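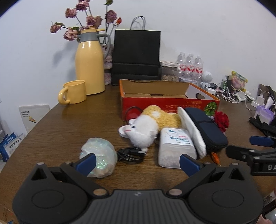

Re: Tiltrotators on the 15-tonne machines
Posted to the plant and groundworks list, April 2025

I've read this twice and I'm still not sold. Quoting the part I have trouble with:

> We put a Nimico tiltrotator on the 15-tonner in June and I wouldn't go
> back. The operator can grade a bank without tracking round it, and on the
> drainage job at Hetine we saved 60 hours over the season. The dealer
> reckons it pays for itself inside two years. Anyone still swapping
> buckets by hand is throwing money away.

Sixty hours compared with what? If it's compared with the same machine on the same job the year before, fine, but you didn't dig the same ditch twice. If it's compared with the hours you priced, then all we know is that the price was generous. I've had jobs come in 60 hours under with a bucket held on by two worn pins and a bit of hope.

I'm not saying the thing doesn't work. We hired one from Ernemia for six weeks on the Cârstea road widening, so I have had some use out of one. On the service trench, where there were pipes every few yards and no room to turn the machine, it was very good. The operator liked it and so did I. On the bulk dig it did nothing at all except hang off the end of the arm and weigh 318 kilos. That is weight you can't put in the bucket. Over a full day loading lorries you notice it, and so does the fuel tank.

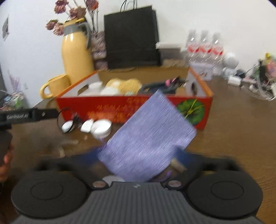
2 min read

Then there's the dealer's two years. I asked ours to show me the sum. It had the tiltrotator working on every hour the engine was running, including, as far as I could see, the ones where the driver is sat waiting for a wagon. It had no line for hoses, none for the extra greasing, and nothing for the days the first operator spent learning which roller did what. Ask yours for the same sheet and see how many of those are in it.

What I'd like to see from anyone on the list who has owned one for more than a season:

- hours on the attachment itself, not on the machine
- what you've spent on seals and hoses
- whether you take it off for bulk work, and how long that takes with your hitch
- what you were offered for it second-hand, if you've tried to sell

The last one matters to me more than the rest. Plenty of people will tell me what these cost new, but I've yet to get a straight answer on what one fetches after a few thousand hours with play in the bearing.

For now I'll carry on hiring one in for the fiddly jobs. If the numbers say otherwise I'll read them, but they need to come from somebody who isn't selling it.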